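Posting a few notes on how we collected demonstrations in simulation this spring, for anyone planning the same thing. Long thread.
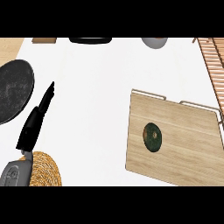
The project is called Nidar. The goal is a policy that can do simple kitchen jobs on a counter: pick up an item, put it in a pan, move a bowl out of the way. Everything gets learned from examples that a person drives by hand.

We ended up with 2,626 recorded episodes. 482 of those were thrown out. More on that further down, because the throwing out took longer than I planned for.

Setup first. The operator drives two simulated arms with a pair of hand controllers. Each arm has its own wrist view, and there is one overhead view. The operator sees all three on one monitor.

The wrist views matter more than I expected. Early on we trained with the overhead view alone and the policy kept closing its fingers short of the object. Adding the wrist views fixed most of that.

The wrist views also see very little. Often you get one arm, a lot of bare counter, and the edges of things. If the operator can't tell from the wrist view where the item is, the policy can't either. Worth checking before you record anything.

Clutter. We add things the task doesn't need: trivets, racks, boards, bowls. Placement and angle get shuffled every episode. The first batch had a clean counter and the policy from that batch fell apart as soon as one extra object showed up.

Shuffling has a cost. Sometimes the task item lands where neither arm can reach it. We added a reach check in May that rejects those layouts before the operator ever sees them. Should have been there from the start.

Round food is annoying. It rolls in the physics engine when a fingertip grazes it. We raised the rolling friction a little and left it there. I know that makes it less real. The other choice was operators chasing produce across a counter all afternoon.

Thin objects are worse. Wire handles and narrow rims need small time steps or the fingers pass right through. We halved the step for scenes that have them and accepted the slower speed.

Now the 482 we dropped. The biggest group was hesitation. The operator stops to think, the arm hangs still for several seconds, and the policy learns that hanging still is part of the job. It will copy that faithfully.

Second group: lucky grasps. The fingers close badly, the item pops up and somehow stays. It counts as a success in the log. We watched those and cut them by hand.

Third group was plain bugs. Dropped frames, a controller that drifted, one stretch where the left and right wrist streams were swapped. The swapped ones could have been repaired, but I didn't trust the timestamps.

We tried a script to catch hesitation automatically. It flags any stretch where both arms move less than a set amount. It works, with one problem: it also flags the careful slow approach right before a grasp, and you want to keep that. So a person still looks at every flag.

Retries. We kept 656 episodes where the first grasp misses and the operator tries again. I argued against this at first -- I thought it would teach missing. The policy trained with them recovers from a bad grasp far more often, so I was wrong there.

Instructions to operators got shorter over time. The current version is 5 lines. Know your plan before you press record. Keep moving. One arm at a time unless the task needs both. If you miss, try again. If it goes badly wrong, stop and mark it.

The longer version had rules about which side to approach from. We dropped those. Different people come in from different sides and the variety seems to help.

Storage, since somebody always asks: we save the full simulator state at every step and render the views later. That way, if we want a different camera angle or new lighting, we re-render the same episodes and don't have to collect again. Files are much smaller too.

Replay isn't perfect. After an engine update, a few old episodes played back differently. Pin your version.

Next up is a second counter layout, codenamed Atevus, with drawers. Drawers need contact forces we haven't tuned yet, so I don't have anything useful to say about them. I'll add to this thread once there are episodes worth looking at.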